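4/8/26
By the estimating desk, Virkonano, Ollham

Notes for the talk on estimating hours for small interior jobs. Forty minutes plus questions. Start without slides.

Opening. Ask for a show of hands: who has gone over on hours in the last month? Most hands will go up. Ask who went over by more than a day. Wait for it. Then say that we did too, and give the figures before anybody asks.

Last year we closed 68 jobs from the Ollham office. We booked 3883 hours on them. On the small ones (a room or less) we were over nearly every time, and on the large ones we were mostly close. Small jobs are where people guess. A large job gets a site visit, a written list and a second pair of eyes. A small one gets a number said over the phone.

Say clearly that this talk is about hours only. Pricing is another session and I don't want to get pulled into it. If someone brings up day rates, write it on the flip chart and move on.

First part: what gets left out.

When we went back through the job sheets we compared the estimate with the log, line by line. The painting itself was estimated well. So was the papering. The missing hours were in moving furniture, covering floors, waiting for the client to choose, driving back for one thing, and cleaning up. On the worst sheet the client's hallway was so full on the first morning that we spent until lunch carrying boxes to the garage. The estimate for that job had no line for it at all.

Tell the Cáceres story here. Apartment on the third floor, no elevator, narrow stairs with a turn. The paint was quoted for two days and it took two days. Getting the old wardrobe out took most of another. We had photos of the walls and none of the stairs. We now ask for photos of the way in before we give a number.

Pause for notes. People like to write the list down, so read it slowly:

Getting in and parking
Moving and covering
Prep
The work
Drying
Cleaning and putting back
Leaving

Drying gets its own line. It costs no labor if you have another room to go to, and it costs a full afternoon if you don't. On a one-room job you usually don't. 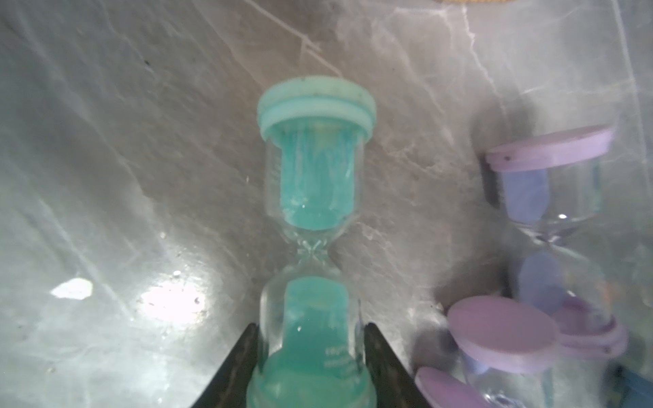
Sand timer with teal sand

Second part: timing the short tasks.

Most of us can say how long a room takes. Very few can say how long it takes to mask a window. We tried asking the crew, and the answers for one ordinary window ran from five minutes to half an hour. So we spent April timing short tasks. One task, one person, normal pace, write it down and carry on. No stopwatch held over anyone. If the crew feels watched they speed up and the number is no good to you.

We ended up with 415 timings. That sounds like a lot, but it was a few a day per person. We threw out the ones where somebody had been called to the phone or gone to the van. We should have kept those and marked them, as calls and trips to the van are part of the day. If you do this yourselves, keep them.

What the timings showed:

Masking was slower than we thought, and filling was about right. Sanding varied so much by wall that an average is no use, so we quote it after a look. Cutting in around a ceiling was faster for the older hands, but only a little. Cleaning brushes and rollers came to more in a week than any of us guessed. Stay on that one for a minute. It is easy to check at home and people will come up afterward to talk about it.

Likely question: do you time apprentices? Yes, separately. Don't mix them into the same average. 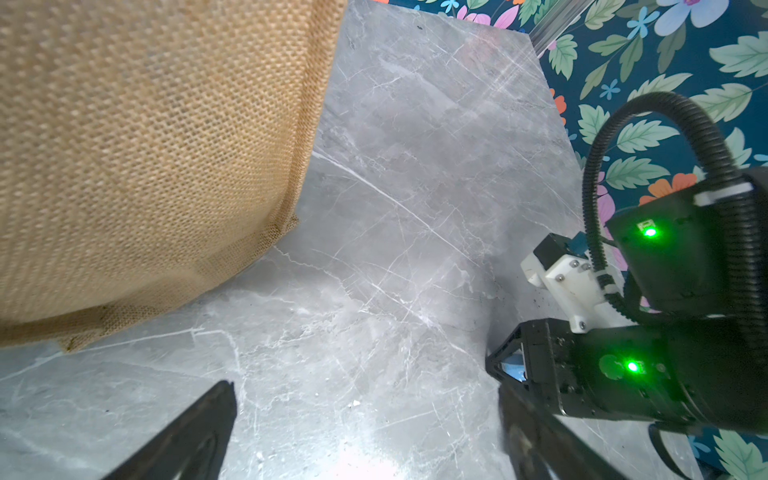
Coarse-weave burlap sack

Third part: materials and handling.

Keep this short. The point is that handling is time too. Every sack, can and roll gets lifted into the van, out of the van, up the steps, into the room, and what is left goes back again. On a small job the handling can be a tenth of the hours. We add a flat half hour for the ground floor and another half hour for each floor above it. It is a crude rule and it has held up well enough.

Also mention waste. Someone has to bag it and someone has to drive it. If the dump near you closes early, as ours does, the drive falls inside working hours. Put it on the sheet.

Fourth part: paper.

Paper deserves its own section, as it is where the quotes go wrong by the most. A plain paper with no match goes up at a steady rate and you can quote it by the wall. A patterned paper has to be matched at every drop, and a big pattern repeat means more cutting, more waste and more time on the table. Ask for the repeat before you quote. It is printed on the label or in the book. If the client has not picked a paper yet, quote for a plain one and state in writing that a pattern will change the hours.

Corners are the other thing. Old rooms are out of square, and a busy pattern will show it or hide it depending on where you start. Decide the starting point with the client in the room. Ten minutes of talk there has saved us from taking down a finished wall, which we have had to do once.

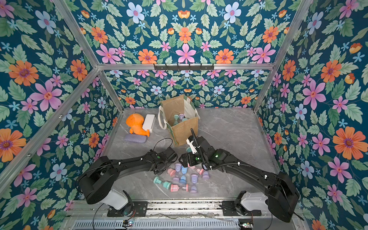

On the Zenitz job we hung a large repeat in four rooms and did the first one badly. We had started beside the door, out of habit, and by the window the match had drifted enough for the client to see it from the hall. For the other three we started at the middle of the main wall and worked out both ways. Hours per room dropped, partly from the change and partly from practice. I can't separate the two and won't try to on stage.

Show the estimate sheet for this job on the projector. Leave it up long enough to read. Point to the line marked "client decisions." We put down two hours and used five.

Last part: the sheet itself.

It is one page. Seven lines, same as the list from earlier, a column for the estimate and a column for what happened. The second column gets filled in the same day. If it waits until the end of the job, people copy the first column across – we caught ourselves doing it.

There are 200 printed copies on the table by the door. Anyone who wants the file can leave an email address on the pad next to them.

Questions. If it is slow to start, ask the room how they charge for a second visit. There will be disagreement and it can run as long as the hall allows. Then go back to the flip chart if there is time left, and take the day rate question only if it was written up.

Bring the extension cord. The outlet in that hall is at the back.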